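Jun 29, 2021
Bench notes, gripper comparison, Itham cell

Purpose of the session: to compare the Elow two-finger gripper with the standard Emix fingers on thin-walled plastic bowls, and to establish whether the overhead camera alone is sufficient for rim detection. The Macaraeg controller was used throughout with firmware unchanged since April. Results below supersede the figures entered in the shared sheet before the fingers were re-seated.

Setup is the same as for the earlier dish trials. The board is covered with the dark green cloth, which gives better color separation than the bare surface and reduces glare in the overhead view. Bowls are set out by hand before each block and are not returned to fixed positions. Arm speed was limited to 260 mm/s on approach. The exposure of the overhead camera was fixed at 11 ms after auto exposure proved unstable whenever the red arm segment entered the view.

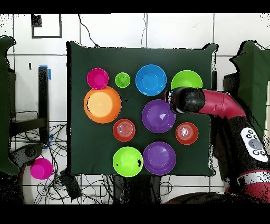 ## Approach and rim detection

Rim detection from above is reliable for the blue, orange and magenta bowls. The fit is poorer for the lime green ones, where the contrast between rim and floor is low, and the estimated center shifts between consecutive readings with nothing moving. The concentric ridges in the red bowls are a separate problem: the circle fit will sometimes lock on to an inner ridge and return a radius that is much too small. A minimum radius check was added in the Macaraeg script and should be retained.

Occlusion by the wrist housing remains the main limitation. Once the gripper is over the board, any bowl beneath it is lost to the overhead camera, and the controller must rely on the last good estimate. The timeout on that estimate is now 2000 ms. A shorter value caused repeated aborts during slow approaches. 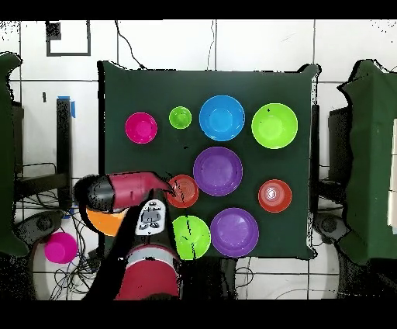 *Overhead view, gripper extended over a red plate; the orange bowl is mostly hidden by the arm.*

## Finger comparison

The Emix fingers are stiffer and hold their alignment well, but they require a wider opening to clear a flared rim. The Elow fingers enter more easily between neighboring items and are preferred where two bowls sit close together. Their disadvantage is lateral play at the tip — small, but sufficient to spoil a rim grasp if the approach angle is off.

A total of 181 attempts were logged across both sets. The split by bowl type has not been checked and should not be quoted until it has.

The fixed side camera was added for the second half of the session in order to judge finger height, for which the overhead view gives no usable information.
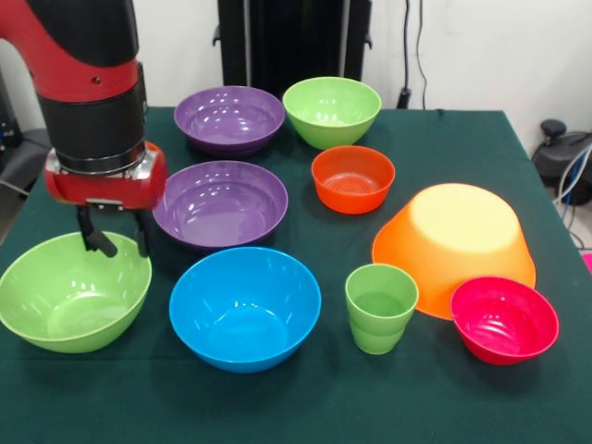

Height over the rear rim is the quantity of interest, and it can be read from the side recording with adequate precision provided that no tall item stands between the camera and the target. Inverted bowls should be treated as a separate class. The present grasp routine assumes an open rim facing upward and has no valid plan for the other case.

## Actions

- Repeat the Elow block with the tip play shimmed out.
- Add an orientation check ahead of grasp planning.
- Synchronize the side camera clock with the controller. The offset drifted during the session and was corrected by hand.
- Label both finger sets before they are returned to the Itham cabinet.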